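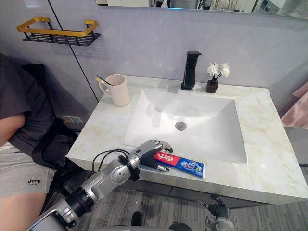
Ghazal Sharifi asked, when the program for this session was sent out, whether a talk on household water use would have anything to say to people who rent. It does, and the order of these notes has been changed to bring renters nearer the front.

Speaker notes – Water at Home: What the Pruler Study Found
Rasimar Institute for Housing, 29/06/2025

Opening (3 minutes)
Welcome the audience on behalf of the Institute. Thank the Allodero Foundation for its support of the study and the residents who took part. Mention that printed copies of the report are on the table by the door and that the slides will be posted later in the week.

Slide 1. Scope
The study covered 200 homes in the Pruler district, of which 130 were rented. Each household kept a written log and allowed a meter to be read once a week. Houses with pools were left out. State clearly that the results describe one district and should not be applied to a whole state.

Slide 2. Where the water goes
Toilets and showers lead in nearly every log. Kitchen use was lower than the team expected, and bathroom sink use was higher. Pause here. Many in the audience will have assumed that the yard is the main concern, and in this district it is not. Most lots are small and few are watered after September.

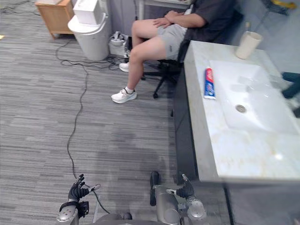

According to Houshang Tehrani, the logs undercount the sink, as people write down a shower but seldom write down washing their hands. The point is a fair one and should be granted if it is raised. The meter readings do not separate one fixture from another, and the report says so in its second chapter.

Slide 3. Leaks
Explain the dye test: a few drops of food coloring in the toilet tank, a wait without flushing, and a look at the bowl. Color in the bowl means the flapper should be replaced. The team ran this test in every home and found leaks in 60 of them. Most residents had not known. Do not read out the repair costs; refer the audience to the table in the appendix, which was corrected in April.

Slide 4. Renters
Tenants pay the water bill in many of these buildings but may not change the fixtures. The report recommends a standard repair clause in the lease, with a written response from the owner within a set period. The Chaudhry Apartments have used such a clause for two years, and the manager has agreed to share the wording. Give the page number slowly, then repeat it.
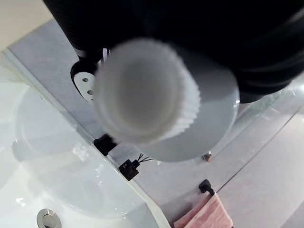

Noémie Leclerc would go further and have the owner pay for any water lost after a leak has been reported. The Institute has not taken a position on this. If asked, say that the question will be discussed at the fall meeting and that written views are welcome until then.

Slide 5. Next steps
A second round of readings begins in the winter – same homes where possible, with new households added where families have moved. Wenjie Song will take the names of interested residents at the side table. Leave the contact slide up during questions.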